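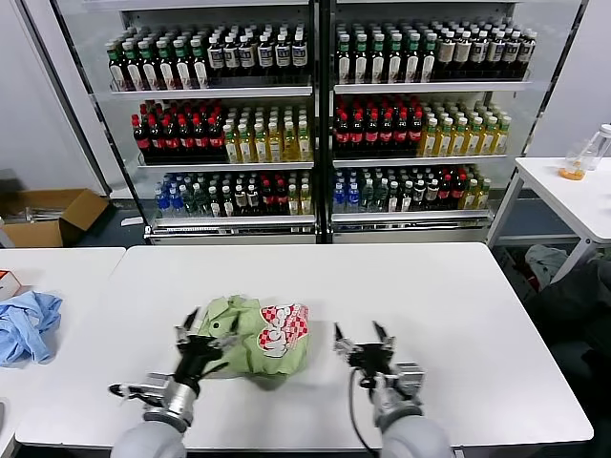
Altberg shop arm kit: common questions
14 shares | 8 comments

What is in the kit?
Two arms, two grippers, the cables and a controller. Tables and fridges are not included.

Can it pick up soft packets?
Yes, crisp bags and similar. Set the grip to low first — the default is meant for bottles.

How much can each arm lift?
Up to 6 kg with the arm tucked in, less at full stretch.

How long does set-up take?
Almost 58 minutes for a first install. Moving it to another table is quicker.

Can I hire it?
Yes, from our Amcombe depot, at £795 a month. Delivery to Lidalness is extra.

Do I need to fix it to the floor?
Yes. Four bolts come with the stand.

Who do I ring about repairs?
Sheehan handle all repairs. Have the serial number ready — it is on the back of the controller.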